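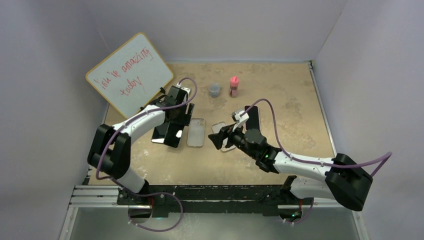 泥ソックスは乾かしてから

少年サッカーの洗濯、練習のあった日にやること。思いついた順。順番に深い意味なし。

濡れた泥をこすらない。まず干す。ベランダの手すりでもハンガーでも。乾いたら裏返して、ベランダの外に向けてぱんぱん叩く(下の階に洗濯物が出てたらやめる、お風呂場で)。砂がけっこう出ます。びっくりする量。
それからバケツにぬるま湯、固形の洗濯石けん。かかととつま先だけ集中的に。全体はどうせ白くならないので見ない。
洗濯板は小さいのでじゅうぶん。うちのは長さ19センチで、洗面台に置きっぱなし。大きいのは一回買って、邪魔で実家に行きました。
つけ置きは一時間くらい。朝まで忘れた日もあるけど別にどうもならず。ただ夏は臭う。すぐ出す。

黒土と人工芝、別ものです

Mosgateのグラウンドは黒土なので茶色い水が三回は出ます。三回目でまだ茶色くてもあきらめて洗濯機へ。
人工芝の日は水はきれい。そのかわり黒いゴムのつぶつぶ。あれは水に入れる前に取る。絶対に先に取る。洗濯機の糸くずネットが真っ黒になって、次に洗ったタオルにまで付いて、一日つぶれたことあり。
玄関に入る前に靴下をぬがせる。ぬいだ靴下は口を折らずに洗濯ネットへ直行。ネットごと振る。残ったのはガムテープ。
すね当てのベルトのところにも入りこんでるので見ること。
帰りの車、足元に古いバスタオルを一枚敷いておく。着いたら四隅を持って外ではたく。フロアマットを洗うより早い。

ユニフォームの番号がはがれる件

裏返す、ネットに入れる、乾燥機に入れない。これだけで二年目もまあまあ保ってます。
アイロンはかけない。しわが気になるなら脱水を短くして、すぐ出して、肩を持って振る。
漂白剤は酸素系のほう。塩素系は赤いチームだとピンクになります(なりました。袖だけ)。
柔軟剤、前は入れてたけどやめた。汗を吸わなくなる気がする、気のせいかも。
はがれかけの番号は、当て布してアイロンで押さえると戻ることもあり。うちは一回戻って、一回だめで、だめだったほうは角が縮れた。だめなら縫う。透明の糸で角だけ、外から見えないくらい小さく。チームによっては手直し禁止のところもあるみたいなので先に聞いたほうが早い。

干す場所がない日。お風呂場の突っ張り棒に、ユニフォーム、ソックス、タオルの順で長いものと短いものを交互に。扇風機を下から当てる。夜のうちに乾くのはユニフォームだけ、ソックスは朝まだ冷たい。そういうときはドライヤーを中に突っこむ(離れないこと)。

スパイク

帰ったらすぐ中敷きを抜く。これ最優先。お風呂より先。本人にやらせる。
靴ひもはゆるめて、ベロを前に倒して、新聞紙。最初の新聞紙は一時間で取りかえる。二枚目は朝まで。
新聞をとってない家は、キッチンペーパーか、使い古しのタオルを丸めたもの。チラシはつるつるしてて吸いません。
ストーブの前は厳禁。ソールがはがれた。下駄箱にしまうのも乾いてから。
裏の泥は割りばし。先を斜めに折ると、スタッドの根元にちょうど入る。歯ブラシは仕上げに使う。専用ブラシならSkarnumの柄が長いやつ、1021円。高いなと思いつつ買って、毎週使ってるので元はとった。毛がかたいので革の部分には使わないほうがいいです。表面は濡らしてしぼった布で。
替えの中敷きはFlestineの子ども用。2276円、サイズはハサミで切って合わせる式。切る前に古い中敷きを重ねてペンで線を引く。目分量で切って小さくなりました。小さくなったらもう使えない。
2足あると本当に楽。おさがりでいいので練習用と試合用を分けておく。

臭い対策は重曹。お茶パックに大さじ二杯くらい入れて、ホチキスじゃなくて糸かゴムでとめて、左右に一個ずつ。ホチキスは針が残ってあぶない。月に一度くらい中身をかえる。古いほうは捨てずに排水口へ。
十円玉を入れる方法もやってみた。違いがわからず、十円玉の回収を忘れて試合に行ったのでやめ。

すね当てとキーパー手袋

すね当ては食器用洗剤とスポンジ。台所のと混ざらないようにスポンジの角を切っておく。内側のクッション部分が臭いのもと。押し洗いして、タオルではさんで、陰干し。
キーパー手袋は洗剤をあまり入れない。ぬるま湯の中で、はめたまま手を洗うみたいにする。しぼらない。ねじると手のひらのところが裂けます。指のほうから手首へ押して水を出して、日陰に置く。カラカラに乾くと手のひらがくっつくので、少ししめっているうちに、手のひら同士は重ねないでしまう。試合の前に水で軽くぬらすのを好む子も多いです。うちもそう。

水筒とジャグ

パッキンを外して洗うのは毎日。つけ置きは週一回。
スポーツドリンクの日は特に飲み口のみぞ。綿棒か、つまようじに布を巻いたもの。
茶しぶは酸素系漂白剤とぬるま湯で三十分、ふたは閉めない。ふたを閉めると中で圧がかかって危ないので必ず開けたままで。
クエン酸は水あかのほう。両方いっぺんに入れない。別の日にやる。
チームのジャグは当番が持って帰って、蛇口を外して洗う。外したワッシャーはお皿にのせておく。流しに落とすと探すのが大変。中はさかさまにして一晩、ふたは別に乾かす。乾かないうちに閉めて次の人に渡すと、開けたときにすごい匂いがします。
氷は前の晩から。牛乳パックに水を入れて凍らせるとジャグの口から入らないので、五百のペットボトルか、ゼリーの空きカップ。これも一度やってから気づいた。

ボール

ぬれ雑巾で拭く、乾いた雑巾で拭く。終わり。
空気を入れるとき、針をつばでぬらさない。水か、グリセリンがあればそれを一滴。針はまっすぐ。ななめに入れると中のゴムが破れて、もうどうにもなりません。
針はなくす。ので、マスキングテープで空気入れの胴に貼っておく。予備は裁縫箱のまち針の隣。
しまう場所は玄関の鍋敷きの上。転がらない。木のわっかみたいな鍋敷きが一番よかった。プリンの空き容器でも試した、つぶれた。

荷物と補食

バッグは帰ったら全部出して、口を開けたまま逆さにつるす。砂は玄関に落ちるけど、ほうきで一回。
ポケットの中の紙を確認すること。対戦表を一緒に洗うと全部のソックスに白いのがつく。
バッグの底に薄いまな板シートを切って敷くと型くずれしないし、泥も拭くだけです。百円のでいい。Chooのバッグは底が四角いのでそのまま入った。丸い底のは角を落として。
ビニール袋は多めに、三角に折らずにくるくる巻いて輪ゴム。急いでるときに三角はほどけない。

おにぎりは小さめ。海苔は別。前の晩に塩だけ計って小皿に出しておくと朝が早い。ラップに先に塩をふって、ごはんをのせて、茶わんの中でころがす。手が汚れません。
バナナは黒くなるので、へたのところにラップを巻いて、タオルにくるんで上のほうに入れる。保冷剤の直あてはしない。
オレンジは八つに切って、皮と実の間にちょっとだけ切りこみ。試合の合間に食べやすい。密閉容器に入れたら、ふたの裏にキッチンペーパーを一枚。汁が垂れない。
ゆで卵は夏はやめておく。

名前つけ

ソックスは足の裏の土ふまずのところに油性ペン。かかとだとすぐ消えれる。
黒いソックスは布用の白ペンか、内側に刺しゅう糸で印だけ。名前まで縫うのは時間のむだ、色を決めておけばわかる。うちはオレンジの糸。
ビブスは枚数でそろえる前に番号順に洗濯ばさみで留めて干すと、たたむときに並べなおさなくていい。当番のときだけの話ですが。

ひざの草のしみ

緑のしみは消毒用のエタノールを綿にふくませて、裏からとんとん。下に捨てるタオル。火のそばでやらない、窓を開ける。プリントの上は避ける。色落ちが心配なら、すその裏で先に試す。そのあと普通に石けん。
一週間おいたしみは薄くなるだけでした。
血は水。お湯はだめ。お湯だと固まる。大根おろしで落ちると聞いてやってみたら落ちたけど、大根がもったいなっかた。水と石けんで同じくらい落ちる。

雨の日

玄関に新聞紙、その上に古いたらい。スパイクもすね当てもレガース袋も全部たらいへ。お風呂場までたらいごと運ぶ。廊下が汚れない。
ベンチコートは洗うのが大変なので、すその泥だけ乾かしてブラシ。洗うのはシーズンの終わりに一回、コインランドリーで。ファスナーは閉めて裏返し。
テントの脚は拭いてからたたむ。濡れたまま車に積んだら、次の週に関節のところがさびて動かなくなり、シリコンスプレーでなんとか。油だと砂がついてジャリジャリになる。

とりあえずここまで。傘の骨の直し方も書きたいけど、洗濯機が鳴ってるので次回に。

更新:2026年9月18日(金) 中敷きのところを書きたしました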